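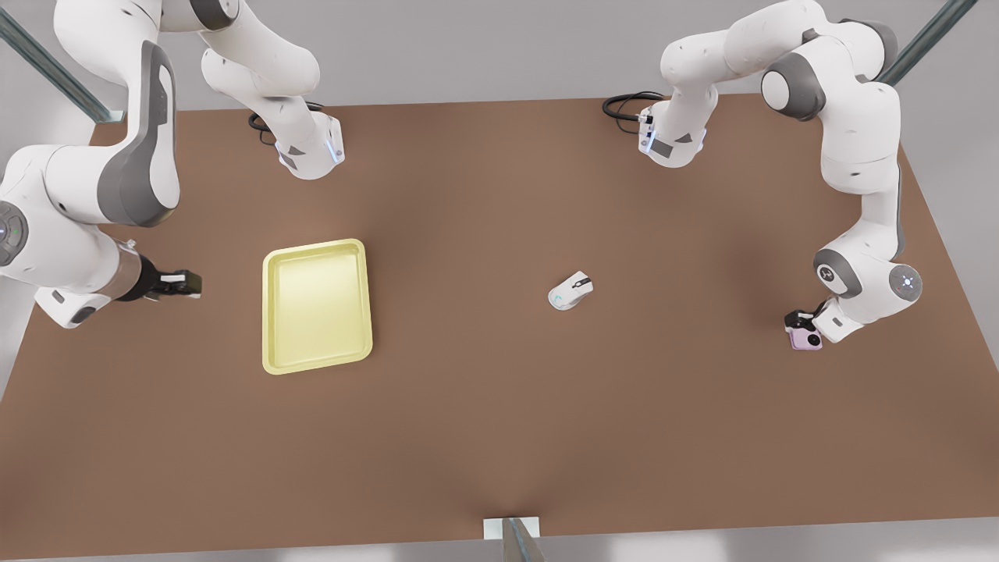
Morkeck Returns Bench: Two-Arm Sorting Data

Version note, 04/05/2024

Welcome, and thank you for reading the card before downloading. We put this collection together for the returns department at Clovby, where people spend their shifts taking small electronics out of mailers, looking them over and setting them in trays for the next station. The episodes are all simulated. They cover the plainest part of that job, picking up a small item and placing it in a tray, done by two arms working across one table.

What is in it

There are 2,000 episodes. Of these, 1,304 are in the training split and the rest are held back for testing. Each episode has the rendered views, the joint positions for both arms, the gripper states and a short written instruction in everyday words. The items are the kind of thing that comes back to Clovby all day long: computer mice, little cameras, chargers and so on. Trays change color and get turned a bit from one episode to the next, as trays on a real bench always seem to do.

A word on left and right, which trips up nearly everyone the first week (us included!). We name the arms from the robot's side of the table. In the front view, the right arm comes in from the left of the picture and the left arm from the right. The file names follow the same rule, so please don't swap them to match what you see on screen.

Why we started with the bench

Before anybody wrote a line of code, we sat with the day shift through most of March and asked which parts of the work they would gladly hand over. The answer we heard most was the reaching. It's the same stretch to the same tray, hour after hour, and shoulders and wrists pay for it. What people did not want to give up was the judging: deciding if a thing is good to resell, needs a repair or should go for parts. So the instructions in this set never ask the arms to grade anything. An item goes where it is told to go, and the grading stays with the person at the screen.

That does change the job, and we would like to be open about it. At the trial bench in the Flutivach building, the sorter now stands less and reads more. Several people like it. A few miss the rhythm of the old way, and one told us the day feels longer without her hands busy. The crew asked for breaks to stay as they were and for bench time to be shared out in turns, and both requests went into the Hoxha work plan before the trial began.

Known gaps

Items are hard-shelled only, with no soft pouches and no loose cords to pick up. Lighting is gentle and even, much kinder than what you get under a warehouse roof. Floor and walls are plain. In 700 episodes only one arm does any carrying, so filter on the "active_arm" field if you need both.

Please don't use the episode lengths to set targets for human staff. They were never timed against people, and the crew agreed to help us on that understanding.

Getting started

Unpack the archive, open the index file and look through a handful of episodes by eye before you train anything. If something looks off, write to the bench data desk at Morkeck with the episode number. We read everything, though replies can be slow while the trial is running.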